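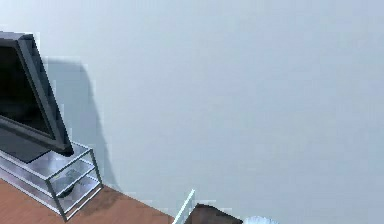
Can a robot do my housework yet? Your questions, answered

We get a good many letters at Grimolia on this subject, and most of them come down to the same hope, that somebody will shortly turn up with a machine that does the dusting. Adel Naciri, who looks after our home help pages, has gathered up the ones that come in most often and done his best with them. He has tried to keep the technical words to a minimum (he didn't always manage it, so do write in if something is unclear).

So, can I buy a robot that does the housework?

You can buy machines that do bits of it, and some of those are very good. Floor vacuums that trundle about on their own have been in the shops for years, and so have mowers for a reasonably flat lawn. What you can't go out and buy, at a price most households would look at, is one machine that will tidy the sitting room, wipe down the shelves, put the cups away and then come back for the washing. People are working on it very hard indeed, and the progress is lovely to watch, but we'd be doing you a disservice if we told you to sack the cleaner.

Why is dusting a shelf so difficult? My seven-year-old can do it.

Your seven-year-old is a marvel! She can see the shelf, guess how heavy the ornament on it is, move it aside with one hand and wipe with the other, all while telling you about school. A machine has to work out each of those things separately. It must decide where the shelf stops and the air begins, how hard to press, and what to do if the thing it was going to lift won't lift. Each part can be done on its own fairly well now. Stringing them together in a room the machine hasn't met before is where it tends to come unstuck.

Is a glass television stand a problem, then?

It is one of the harder pieces of furniture in the average sitting room, I'm afraid. Many machines find their way about by measuring how far off things are, and see-through panels muddle that, because the light goes through or bounces off at an angle. A three-tier stand with glass shelves and thin metal frames gives the machine very little to hold on to. The metal edges show up, if they're lucky, and the shelves between them may as well be missing. Something small and dark on the middle shelf can look as though it's hanging in mid-air, and reaching in for it means passing an arm between two sheets of glass without knocking either one. You or I would do it without thinking, and we'd probably still leave a fingerprint.

And the television itself?

A big glossy black screen has the same sort of trouble in a different coat. Switched off, it behaves rather like a dark mirror, so a machine may catch sight of the room in it and take that for more room. There is also the matter of pressure, as screens don't care for being leaned on. My own advice is to keep doing the screen yourself, with a soft dry cloth and the set turned off, and to let any machine you own stick to the floor.

What about a plain wall? Surely that's the easy bit?

You'd think so, and for bumping into it is. But a machine that finds its place by looking for landmarks likes a bit of clutter: a picture, a light switch, a socket, something to say "ah, I'm here". A long stretch of pale blue-grey paint with nothing on it looks the same from one end to the other, and the poor thing can lose track of how far it has gone. Most of the newer ones have other ways of keeping count, such as measuring the turn of their wheels, so please don't go hanging pictures on our account.

Are wooden floors all right?

Wooden floors are about the kindest thing you can offer a household robot. They are flat, they are firm, and there's no fringe to chew on. The one thing to look out for is deep shadow beside furniture. Some floor cleaners have sensors underneath to stop them tumbling down the stairs, and a very dark patch can now and then be mistaken for a drop. If yours keeps refusing one particular spot, try it again with the lamp moved.

I've read that robots practise in made-up rooms on a computer. Is that true?

Quite true, and very sensible. A computer-made sitting room can be put back as it was in an instant, and nothing in it ever really breaks. Our friends at Stekmont, who build practice rooms of this kind, told Adel that they have 2,294 room layouts on their books, and that one shelf-clearing lesson was run 2,000 times before they moved it to a real stand at their Kovville workshop. The real stand was a good deal less forgiving. Glass smears, wood warps and cloths bunch up, and it is hard to put all of that into a computer, so a machine that is top of the class in the practice room can be quite bewildered by yours.

Do they get on any better in workshops and factories?

They do, on the whole, and mostly because the work can be brought to them. At Khokhar, where they pack lamp fittings, a single arm moves 500 trays in a shift, every tray the same shape and set down in the same place. When Adel visited in December he asked what happens if a tray arrives back to front, and was told that a bell rings and a person walks over. There are 13 people on that floor and none of them seemed in a hurry to leave. Sweeping up, untangling cable and finding the missing screw are all still done by hand.

Should I rearrange my home before getting one?

Have a gentle tidy, but don't go mad. Pick up loose cables, check how much room there is beneath low furniture (measure it properly, as machines do get wedged), and keep breakables off the lowest shelf. If you have a glass stand, stay in for the first couple of runs and see how the machine behaves near it.

How long until one can do the whole room?

We don't know, and we'd be wary of anyone who gives you a firm year. Adel has bought himself a new feather duster in the meantime, and he tells us it's a very good one.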